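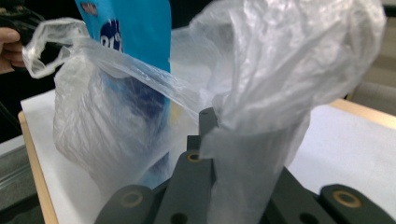

Shoppers who already pay for a bag should not also have to hunt for a place to return it, according to one written comment on the carryout bag rule that the Trorkgate town board adopted on a second reading this week. The comment, one of 195 received before the record closed, asked that every store covered by the rule keep a return bin inside the public entrance. The board accepted that change. It declined a second request from the same letter, for a refund on returned bags.

Trorkgate, Mar 21, 2018. The rule sets a minimum charge of 10 cents on each single-use plastic carryout bag and takes effect in November. It applies to grocery stores, pharmacies, convenience stores and any other retailer with a sales floor of more than 3,077 square feet. Smaller retailers may adopt the charge but are not required to.

A carryout bag is defined in the text as a bag with handles, made mainly of plastic film less than 2.25 mils thick, and provided at the point of sale. Bags without handles used for produce, bulk goods, raw meat or prescriptions are excluded. So are dry cleaning covers, newspaper sleeves and bags sold in packages for household use. Bags of 2.25 mils or more are treated as reusable if they can carry 22 pounds over a distance of 175 feet for at least 125 uses. Suppliers must keep the test results on file and provide them to the town within 10 business days of a request.

The charge must appear as a separate line on the receipt. Stores keep the full amount. An earlier draft would have sent four cents of each charge to the town, but that section was removed after the town attorney advised that it could be read as a tax needing a separate vote. Customers paying with food assistance benefits are exempt from the charge, and cashiers may not ask for further proof of eligibility.

Return bins must be lined, labeled and emptied before they overflow. The label has to list the film accepted: carryout bags, bread bags, and the outer wrap from paper towels and similar goods. Snack pouches and other packaging made of more than one layer are not accepted. Bags must be free of receipts and food.

Collected film will go to the Steline transfer station, where it will be baled and held until there is enough for a full truckload. The station currently pulls film from the mixed recycling line by hand. Its operating report lists 174 line stoppages last year caused by film wrapped around the sorting screens. Each stoppage requires the line to be locked out while the shafts are cut clear.

Pietrzak Markets, which operates two stores in the town, asked for a longer period to use up existing stock. The final text allows bags bought before adoption to be given out until they are gone, with the charge applied from the effective date. Torik Hardware asked whether the rule covers the open-ended sleeves it uses for lumber and pipe. Town staff replied that it does not, as the sleeves have no handles.

A first violation brings a written notice. A second within 12 months carries a fine of $200, and each later violation in the same period is also fined $200. Fines may be appealed to the town clerk in writing within 30 days.

Covered stores will receive a compliance packet by mail, including a sample bin label and the receipt wording. The full text of the rule is available at the clerk's office during regular hours.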